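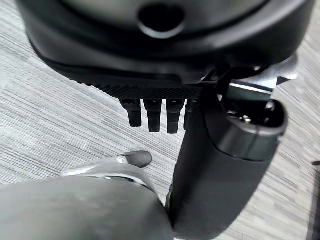 *the carpet in question, gray, back room*

**Gray carpet in the back room, keep or rip?**

**skunville_sam**
ok so we got the keys to the Ogola Street place and the back room has this gray carpet wall to wall. want to use it as a workroom. bench, shelves, stuff on wheels. do I keep it or pull it. budget is tight, room is 11 by 22 ft. no idea whats under it, havent lifted a corner yet

**ploverhat**
Lift a corner. Do it in the closet if theres one. Can't say anything useful till you know if it's slab or boards.

**tackstrip**
Pull it. Carpet in a workroom is misery. Drop a small screw once and you'll see. I did 2 years on carpet and my knees liked it but I lost so many set screws

**mudroom_89**
Disagree w/ tackstrip. Low pile is fine if you put mats where you stand. Warm, quiet, stuff you drop doesnt break. I've had gray in mine forever and it hides everything.

**tackstrip**
> it hides everything

yeah including the screws

**mudroom_89**
magnet on a stick. done.

**skunville_sam**
ok went and looked. no closet so did the corner by the door. its concrete under there, thin pad, looks glued in patches?? some of the pad stayed stuck to the floor when I pulled

**ploverhat**
Glued pad on slab. Ugh. Pulling the carpet is an afternoon, scraping the pad is the real job. Rent a floor scraper with a long handle. Place by me (Gumley Rental, you might have one) wanted 35 bucks for the day. Do not try it with a putty knife like I did.

**cordless_kay**
How old is the building? If theres old tile or black adhesive under the pad STOP and get it tested before you scrape. Not kidding

**skunville_sam**
didnt see any black stuff, more yellowish. will look in another corner tho. building is newer than my truck supposedly

**cordless_kay**
Yellow is usually regular carpet glue but check more than one spot. Rooms get patched.

**mudroom_89**
or, hear me out, leave it, vacuum, throw a chair mat under the bench and spend the money on shelves

**tackstrip**
casters though. he said stuff on wheels. Rolling a loaded cart on carpet + pad is like pushing it thru sand

**mudroom_89**
Bigger casters. I swapped mine for the wide Muvo ones, cart rolls ok. Not great. Ok.

**tackstrip**
"not great" lol so you agree

**mudroom_89**
I do not

**ploverhat**
Middle option: cut it. Keep carpet on the half where you sit, bare slab on the bench side, metal transition strip between. Needs a straight cut, fresh blade, change it every few feet. Tape the line first

**skunville_sam**
hm. kind of like the half idea. would the cut edge fray

**ploverhat**
Not if the strip clamps it. Get the kind with teeth.

**cordless_kay**
Half is fine but you'll trip on the strip for a month. Ask me how I know

**skunville_sam**
going with half I think. checking the other corners tonight for the glue color, then scraper. tackstrip you get your bare floor, mudroom you get your carpet

**tackstrip**
wrong half will still eat your screws

**mudroom_89**
magnet. stick.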